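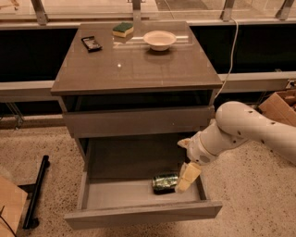 Bedside Drawer FAQ

I get a lot of mail about the little cabinet by my bed (more than I ever got about my whole kitchen!), so I've put the usual questions in one spot. Last updated 18 November 2022.

What goes in the bottom drawer?
Snacks and drinks, mostly. Foil packets, a can or two, whatever I'd otherwise get up for at midnight. It's the deeper of my two drawers and I treat it like a tiny pantry.

Can I lay a soda can on its side?
Sure, I do it all the time. Full cans only, though - once it's open it lives on top, standing up. If yours rolls every time you pull the drawer, wedge a packet of crackers next to it.

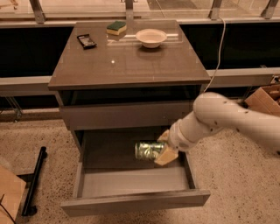
Bottom drawer open, with a can lying down inside.

Why is there a sponge on your nightstand?
Because I eat in bed and a glossy top shows every single ring and crumb! Wipe with the yellow side. The green side will scratch a shine like that, and I learned it the hard way on my old Joller table.

And the bowl?
Wrappers, nut shells, hair ties, earrings. I empty it in the morning, or I mean to. Angus Baird wrote in to say he keeps two, one for trash and one for jewelry, and okay, that's smarter than mine.

How do you open a drawer with no handle?
Fingers under the bottom edge of the front and pull. If it sticks, rub a candle stub along the runners.

Won't chocolate melt in there?
Mine's been fine, but I keep the cabinet away from the heater. In summer I move it all to the fridge.

What about ants?
Nothing open goes in, ever. Clip it or finish it. I pull everything out and wipe the drawer down every 2 weeks.

Do you use dividers?
I tried the Betivier ones and took them out again. They're nice for socks, but chip bags just sit on top of them looking silly.

Got another one? Leave it in the comments and I'll add it - Nneka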